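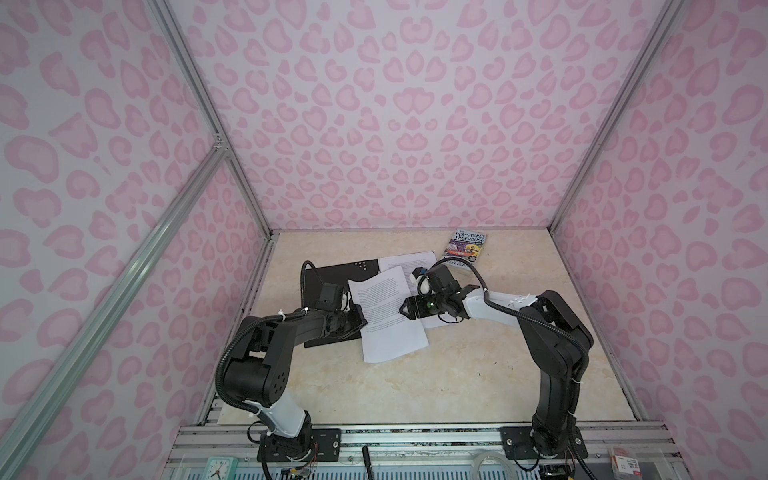

Guides > Trullovside enclosure > Fitting the wall panels

Last updated: 2020-04-04

4. Fitting the patterned wall panels

The Trullovside enclosure takes three printed panels: left, back and right. Fit them after the posts and base rail have been tightened (section 3) and before anything is placed on the floor.

4.1 Wipe the posts and the floor surface with a dry cloth. Remove grit from the corners.

4.2 Unroll the panels face up and leave them flat for 20 minutes.

4.3 Offer up the back panel between the two rear posts. Check that the print is the right way up.

4.4 Fix the top edge first, then work downwards. Do not pull the panel sideways.

Note: Leave a gap of 2 mm between the panel and the floor. A panel resting on the floor will bow.

4.5 Fit the left panel, then the right. The pattern does not need to match at the corners.

4.6 Check that the corner brackets are still tight. Retighten by hand only.

Caution: Do not lean on the panels or use them to steady the enclosure while moving it. Hold the posts.

4.7 Cleaning. Use a damp cloth on the panels. Small specks on the marble-effect floor may be lifted with mild soap. Do not use scouring pads, which dull the surface.

Replacement panels are supplied by Temham under part number 554. Order all three together, as shades of pink vary between print runs.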